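Section 6. Gripper Comparison on the Memory Module Task

This section covers the set-up and run procedure for comparing two-finger grippers on an opened desktop computer case. It assumes the arm has been mounted and leveled as described in Section 2, and that the Kang controller starts without faults. Users who only need to replace fingertips can go directly to 6.4.

6.1 Before You Begin

The comparison is between an adaptive (linkage) gripper and a parallel gripper. Both must be run on the same arm, with the same case in the same position, and with the same cameras. Results taken with different camera mounts are not comparable and will be rejected by Tramgate when the run files are merged.

You will need:

Arm with tool flange and tool cable
Adaptive gripper and parallel gripper, each with its own coupling
Wrist camera and fixed workspace camera
Computer case, side panel removed
Fixture plate with module slots
Scrap memory modules (do not use working parts)
Hex keys, torque driver, anti-static strap

CAUTION: Disconnect the computer from AC power before removing the side panel. Do not open the power supply.

CAUTION: Edges inside a computer case can be sharp. Stop the arm and press the emergency stop before reaching into the case.

6.2 Mounting the Gripper

1. Move the arm to the Service pose and switch off tool power.

2. Fit the coupling to the tool flange. Start all screws by hand, then tighten them in a cross pattern.

3. Attach the gripper to the coupling and connect the tool cable. Leave enough slack for a full turn of the last joint in either direction.

4. Switch on tool power and select the gripper profile in Weladero. Enter the mass and center of gravity from the gripper data sheet.

5. Run one full open and close cycle with nothing between the fingers. If the fingers stop early, check that the cable is not caught in the linkage.

NOTE: The profile does not carry over when the tool is changed. An arm running with the wrong payload may drift in freedrive and trigger a protective stop on contact.

6.3 Setting the Workspace and Cameras

1. Lay the case on its side with the open side up.

2. Set the fixture plate beside the case. Check that the arm can reach every slot without passing through a joint limit.

3. Jog the gripper over the motherboard and lower it in slow mode. Confirm in the fixed camera view that the case walls and drive cage clear the gripper body.

4. Check the wrist view. Part of the gripper will be visible; this is acceptable as long as the target is not hidden at the approach height. Adjust the camera bracket if it is.

5. Lower the exposure if bare metal washes out the view. Lock exposure and white balance before the first run.

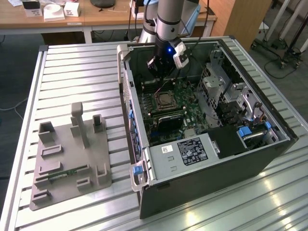
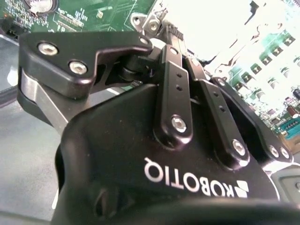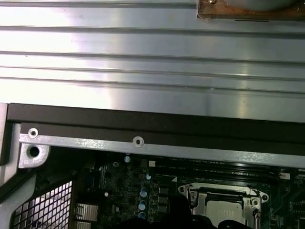 6. Save the camera settings under the gripper name. Repeat steps 3 to 5 after every gripper change.

6.4 Fingertips

Use the flat fingertips for the first series. Clean both contact faces with isopropyl alcohol and let them dry. Do not add tape or rubber pads unless the same material is fitted to both grippers, and record the change in the notes field.

6.5 Running the Comparison

1. Load the Nundirley task file and set the number of attempts to 132 per gripper.

2. Set closing speed and force to the lowest values that hold a scrap module when the arm is moved by hand.

3. Start the run. For each attempt the arm picks a module from the fixture, moves to the approach height above the memory slots, and waits for confirmation.

4. Confirm or reject the approach on the operator panel. Reject it if the module is visibly tilted in the fingers.

5. After 62 attempts, pause the run and check the fingertip screws.

6. When the run ends, export the log before switching off the controller.

NOTE: A rejected approach counts as an attempt. Do not repeat it manually.

6.6 Reading the Results

The log lists grasp width, closing force, and result code for each attempt. Code 2 means the module was gripped but shifted before the approach height was reached. On adaptive grippers this often points to the fingertips following an arc as they close; lower the pick height slightly and run the series again. On parallel grippers, check the finger alignment first.

Code 6 means the controller lost tool communication. Discard the series, reseat the tool cable, and start over from 6.2, step 4.

Send questions about result codes to Nabila Bouazza, and attach the exported log and the saved camera settings.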